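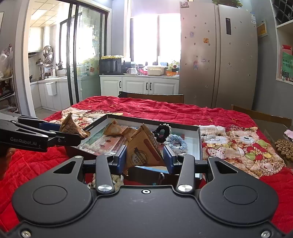 Figure 9. Two-handed packet task at a dining table. Right gripper closed on a packet over the box; left gripper entering from the side.

Search this manual
Enter keyword or part number

Section 4: Recording Demonstrations with the Skemus Task Set

4.1 Scope

This section covers the recording of two-handed sorting demonstrations in homes and other furnished rooms. It assumes that both grippers have been charged, paired and calibrated as set out in Section 3. Policies trained from these recordings use the Plolletti episode format, version 9 or later.

Task code 793 (small packets, open box) is used throughout as the working case. The same procedure applies to the other tabletop codes unless the task sheet states otherwise.

4.2 Preparing the table

1. Choose a table that can be approached from at least one long side. Move chairs clear of the operator's elbows. Chairs on the far side may stay where they are.

2. Leave the room furnished as found. Do not clear counters, cover appliances or remove decorations. Background variety is a required property of the set.

3. Lay a cloth if the task sheet calls for one. Patterned and quilted cloths are acceptable. Smooth out any fold high enough to catch a fingertip; ordinary wrinkling may be left.

4. Place the open box within reach of both grippers. Any angle to the table edge is permitted. Change the angle between episodes.

5. Add the target packets and the distractor items. Soft distractors such as hair ties may share the box with the targets. Record each item in the object list before the first episode.

NOTE: Printed packaging does not need to be turned to face the camera. Lettering in any language is acceptable.

CAUTION: Remove mail, prescriptions, family photographs and anything else that identifies the household. Items removed after recording has begun require a new session number.

4.3 Checking exposure

1. Hold the right gripper in the start position and open the preview in Karabulut Capture.

2. Confirm that both finger pads are visible and in focus.

3. Check the exposure at the table surface. A window behind the work may clip to white, provided that colour and edges on the target items remain readable.

4. If the table is too dark, switch on the room lights or lower the blind. Do not raise the gain above the preset.

5. Lock exposure and white balance. Both must stay locked until the session is closed.

NOTE: Reflections from glass doors are tolerated. Direct sun on the finger pads is not.

4.4 Recording an episode

1. Bring both grippers to the start position, fingers open. Hold still until the status line reads READY.

2. Start the episode with the foot switch.

3. Approach the first packet with the nearer gripper. Close on the body of the packet, clear of the crimped tip.

4. Lift straight up until the packet clears the rim of the box, then move to the place position.

5. Use the other gripper for the next packet where the sheet specifies alternation. Both grippers may hold packets at the same time. They must not touch each other.

6. Release, return to the start position and press the foot switch again.

Maximum episode length is 59 seconds. Longer episodes are truncated on upload and marked incomplete.

If a packet is dropped, pick it up with the same gripper and continue. Mark the episode RECOVERY. Do not delete it. An episode is discarded only when a bare hand has touched a target item or tracking has been lost.

CAUTION: Do not squeeze past the second stop on the trigger. Paper packets will tear, and loose contents can lodge in the linkage pivots.

4.5 Closing the session

1. Review the first and last episodes at full speed. Check that left and right streams are aligned at the closing of the fingers.

2. Enter the room type, surface and object list. Use the terms in Appendix B.

3. Connect the dock and start the upload. A session of 489 episodes takes about 9 hours on a domestic connection.

4. Leave the grippers docked until the indicator is steady. Wipe the pads with a dry cloth before storage.

Error codes raised during upload are listed in Section 6.

Zirkness Documentation, revised 26 November 2018

0 comments
Shared 9 times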